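On Keeping a Household Recipe Record

April 28, 2019
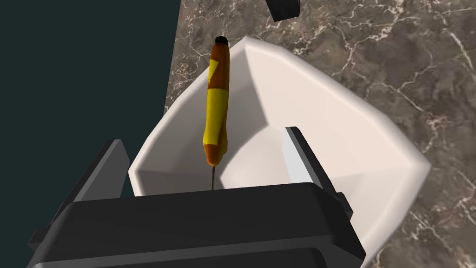 For most of my adult life I cooked without writing anything down. My mother did the same, and her mother before her, and the result is that a fair number of the dishes I ate as a child can no longer be made by anyone. In March I decided to put the matter in order. I set out below the method I have adopted, for the benefit of those readers who wrote to me after my earlier post on pantry storage and asked how the work was going.

The first question was what to include. I considered recording every dish prepared in the house over the course of a year, and abandoned this plan within a week. A record of that kind fills up with toast and boiled eggs. The rule now in force is that a dish is entered once it has been cooked at least 3 times and at least one member of the household has asked for it by name. Dishes that fail this test are kept on loose sheets in an envelope at the back.

The second question was the form of the entry. Each one begins with the name by which the family knows the dish, even where that name is wrong. What we call Getetthorpe pudding is, I am told by people from that village, simply a bread pudding with too much nutmeg. It is entered as Getetthorpe pudding all the same. Beneath the name comes the source, where there is one. Ingredients follow in the order of use, and then the method, written in full sentences. I tried abbreviations and found that I could not read my own entries 2 weeks later.

Quantities presented the greatest difficulty. My aunt measured flour with a particular tea cup, and when she was asked for the amount she would give the number of cups as though every house had the same one. The cup itself passed to a cousin and was broken in a move. I have had to work backward from the finished dish. Her flatbread took 4 attempts to settle, and the figure entered is 300 grams of flour, which gives a dough of the softness I remember. Where I am unsure of a quantity, I put a pencil mark in the margin and leave it there until the dish has been made again.

I should like to acknowledge the help of Pushpa Pandey, who lent me the kitchen notebooks kept by her late father during his years in Zandadetti. They are a model of their kind. He wrote down the weather on the day of cooking, the price of onions, and the names of the guests. In several places he has crossed out an instruction and written the correction above it in a different ink, and one lentil dish shows 7 such corrections. I had been in the habit of copying out a fresh page whenever I changed my mind. I no longer do so. The corrections are worth keeping, and a clean page hides them.

Several readers have asked whether the record should be kept on paper or on a computer. I keep both. The paper book stands in the kitchen and is the one that receives changes. At the end of each month I type the changes into a plain document, print one copy, and place it in the desk drawer. I looked into a recipe program called Sondus, which was recommended to me warmly, and found it well made. It insisted, however, on a preparation time and a number of servings for every entry, and I could supply neither for pickled limes.

On the matter of the binding, I chose a ring binder with heavy card pages. A sewn book is handsomer, but it fixes the order of the entries, and my order has changed more than once. At first I arranged the dishes by course. They are now arranged by season, with a separate section for bread and another for illness. The section for illness is short (rice gruel, ginger tea, a clear broth) and is consulted more than any other.

A word on attribution. The Chaturvedi family, our neighbors for many years, gave us the recipe for a tomato relish on the understanding that it would not be passed on. It is entered in the binder with a note to that effect, and the typed copy omits it. I would ask any reader undertaking similar work to observe such conditions where they exist. A recipe given in confidence should be treated like any other private letter.

Work remaining at the time of writing includes the sweets for the winter holidays, which I prefer to enter while I am making them, and the whole question of rice. My sister and I disagree on the proportion of water. Both versions will be entered, hers on the left page and mine on the right, each with the name of its supporter and the pot used.

Readers who keep a record of their own are invited to write to me in the usual way. I would be particularly glad to hear how others deal with ingredients that are no longer sold, as I have one entry that depends upon a brand of dried yeast discontinued before I was married, and the substitutes I have tried give a loaf that is noticeably more sour.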